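Leave the Long Credits Alone

Streaming services have trained us to leave a show the second it stops. The last shot goes dark, the first name comes up, and a box in the corner starts counting down to the next episode. If you want to read who did what, you have to find the remote and fight for it.

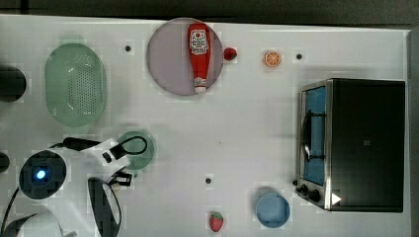
Tatiana Tóth
Television columnist

I watched all six episodes of Closton last month, and I had to cancel that countdown every single time. On the third episode I was too slow. I got 20 seconds into the next one before I could get back, and by then the app had decided I was finished and dropped me at the main menu.

Closton is a crime drama set in a harbor town, and most of the talk about it has been about Unai Moya. That's fair. He plays a tired customs officer, and he does most of it with his shoulders. He has done the interviews and he has been on the magazine covers. But the performance I kept thinking about came from the man who runs the ferry office. He has two scenes. In the second one he is asked whether he saw a certain passenger, and he goes on stamping tickets for a long time before he says no. I wanted to know who he was.

His name is Anselmo Collado. It took me three tries to find that out, and the service that paid for the show made it as hard as it could.

Collado is 49 and has worked steadily since his twenties, mostly on stage and mostly in parts without a last name. None of that came from the streaming page for Closton, which lists four actors and stops. I got it from an old theater program that a reader in Grakudstead had scanned and put online.

People in the business will say that viewers don't read credits. Many don't. Many people don't read the ingredients on a can of soup either, and we still print them. A credit is a record of work. For an actor like Collado it is also how the next job comes. A casting director sees a face, waits for the name, and makes a call. If the name is shrunk to the size of a stamp while a trailer plays over it, that call may never get made.
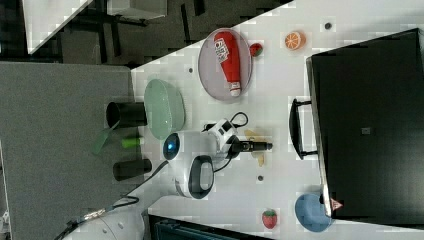
What the old way got right

When I was growing up, the local station ran the credits of Barreto in full, with the theme song under them. It was a silly hospital show and I loved it. I knew the name of the woman who did the costumes. I knew that the actor who played the night porter also played a judge in the second season, under a beard, and I was very proud of having caught it. I could follow those people from one show to another for years, and I watched some pretty bad television on the strength of a name I had seen go by.

Taras Zakharchenko, who edited Closton, told me he cut the final credits of each episode as part of the episode. In the last one, the sound of the harbor keeps going under the names and a ferry horn comes in near the end. It answers a question the plot leaves open. Almost everyone I have asked about that horn never heard it.

Demetrio Urquijo disagrees with me. He wrote in these pages in March that end credits have become bloated, and that a long list of payroll firms and tax offices honors no one. He has a point about the tax offices. I would happily lose the logos. But the cure he suggests is a link to a web page, and web pages get taken down. The page for Arnanbridge, a series that ended only a few years ago, now leads to an error message. The cast list went with it.

I am asking for something small. Make the countdown a setting, and have it turned off when the account is new. Let the picture stay full size until the last name has gone by. People who want the next episode right away can press a button, the same one I have been pressing to stop it.

Moya, to his credit, named Collado in his first interview about the show. The magazine cut that part for length and ran it online a week later, under a photo of Moya.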